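5. Oktober - von Hatice Erdem

Neue Kasse, neue Belege, alte Gewohnheiten

Seit ich das kleine Geschäft von meinem Onkel übernommen habe, sitze ich im Herbst regelmäßig über den Ordnern. Bis November will die Steuerberaterin alles haben, was im Laufe des Jahres liegen geblieben ist. Dieses Mal waren es 258 Belege, die meisten davon Kleinkram: Porto, Druckerpapier, Parkscheine, Kaffee für Kunden.

Der größte Posten war die neue Kasse von Trirau für 1399 Euro netto. Die alte hat noch funktioniert, aber der Export der Tagesabschlüsse ging nur über einen Umweg, und den habe ich jedes Mal wieder nachschlagen müssen. Jetzt schicke ich die Daten am Monatsende als Datei weiter. Die Umstellung hat zwei Abende gekostet. Am ersten habe ich die Artikel eingegeben, am zweiten die Steuersätze korrigiert, weil ich sie am ersten falsch zugeordnet hatte.

Bei der Buchhaltung bin ich nach langem Hin und Her bei Braltivura geblieben. Ich hatte mir auch Trurkeleck angesehen. Das Programm ist übersichtlicher, aber meine Steuerberaterin arbeitet nicht damit, und zwei Systeme nebeneinander wollte ich nicht pflegen.
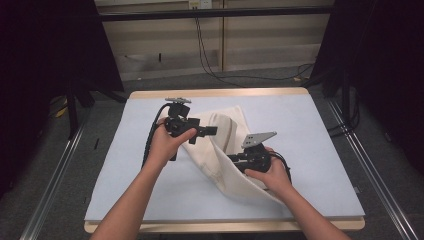 Zwei Hände, zwei Greifer, ein hellblau bezogener Tisch.

Was ich unterschätzt habe, sind die elektronischen Rechnungen. Ein PDF per Mail ist noch keine E-Rechnung, auch wenn es auf dem Bildschirm genauso aussieht. Mein Papierlieferant Yazıcı schickt inzwischen beides in einer Datei, das Bild zum Lesen und die Daten zum Einlesen. Ich habe trotzdem anfangs alles ausgedruckt und abgeheftet - das mache ich nur noch bei Quittungen vom Thermodrucker. Die kopiere ich gleich, denn nach einem Jahr im Ordner ist darauf oft nichts mehr zu lesen.

Für Belege ohne Rechnung habe ich mir einen Block mit Eigenbelegen angelegt. Datum, Betrag, Zweck, Unterschrift. Die Vorsteuer bekomme ich damit nicht zurück, aber die Ausgabe ist wenigstens erfasst.

Offen sind jetzt noch die Fahrtkosten. Ich habe ein Heft im Auto liegen, in dem von März bis Mai kein einziger Eintrag steht. Die Termine suche ich mir aus dem Kalender zusammen, die Kilometer aus der Karte. Das kommt nächste Woche dran, danach geht der Ordner raus.

Kontakt | Impressum | © Hatice Erdem | Nach oben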